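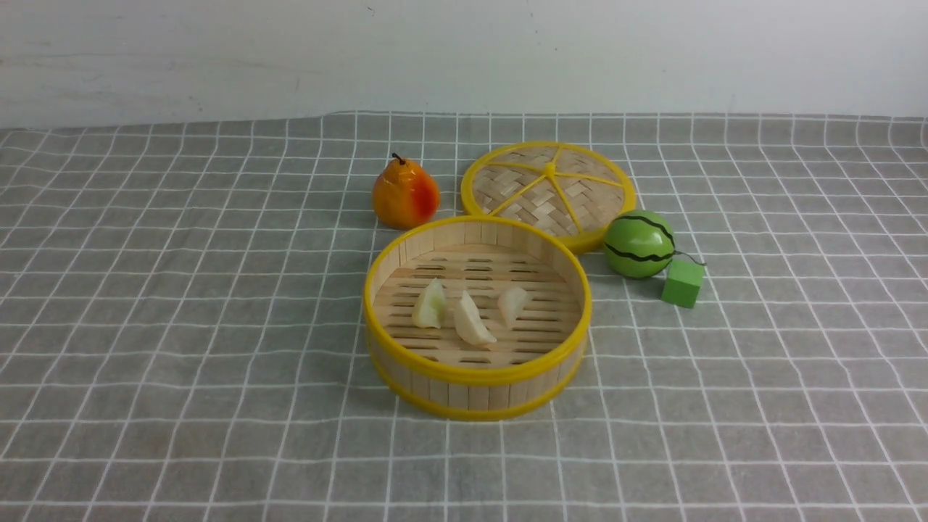 Steamer set, lid off, three dumplings in.

November, late, should be asleep. Writing this before I lose it because Ridwan Ngau wants my yes or no on the Boruro by the end of the trial and my notes are on the backs of things.

So. Boruro kit, arm plus gripper plus the little wrist camera, on loan from Ranjbar. 16 days of trial, 7 used up already, two of those on cables. Manual is 217 pages and the bit on mounting the wrist camera is one paragraph. Good paragraph though. Seat it, click, run the check, done before my coffee was.

Setup went better than I feared. Asked their support line about the table cloth and got a real person in Wornville who knew the answer without looking it up. Grid cloth is fine, she said, just keep the wrinkles down. I have not kept the wrinkles down. Back edge by the wall always creeps up on me.

Task I want to judge it on is the lid. Lift the steamer lid, put it on the basket, take it off, put it down flat. Sounds like nothing. The rims are smooth yellow plastic and the lid wants to slide, and teh gripper has to decide if it is going for the rim or one of the spokes. My money is on the rim. Dumplings second, one at a time, out and back in. The pleated one on the left worries me less than the big one in the middle — that one has no good side to grab.

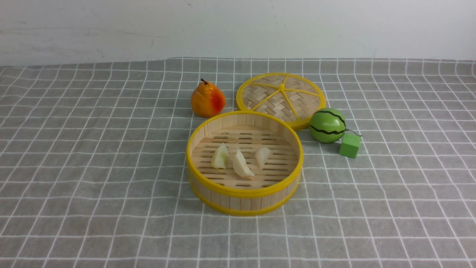

Also need to write down prices before Ridwan asks again. Base kit is okay, we could swing it. The service plan is where they get you. Covers the motors, covers a swap unit, does not cover the fingers, and the fingers are what wears out. Beltent quoted us a plan with fingers included but their arm is slower and the software made me want to lie down. Must call Beltent back. Have been saying that for a week.

Software on this one: nice. Teaching a move by hand is easy, saving it is easy, finding it again later is a mess. Everything lands in one long list with the time as the name. I had two tries called almost the same thing and loaded the wrong one. My fault partly. Still. 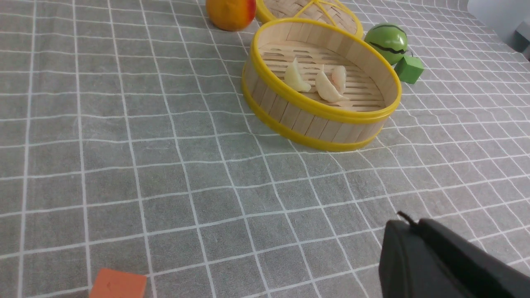
Things to ask Ranjbar tomorow: spare fingers, how many in the box and what each costs. Can the list be sorted. Is there a softer pad for small stuff, I would like to try the watermelon and its cube without squeezing so hard. Does the trial clock stop if a part is late, becuase the two cable days still annoy me.

Leaning yes. Maybe yes without the plan. Ridwan will say get the plan, he always says get the plan, and then I'm the one filling in the form.

Neck hurts from leaning over that table. Raise it before the next session, blocks are under the stairs. Bed.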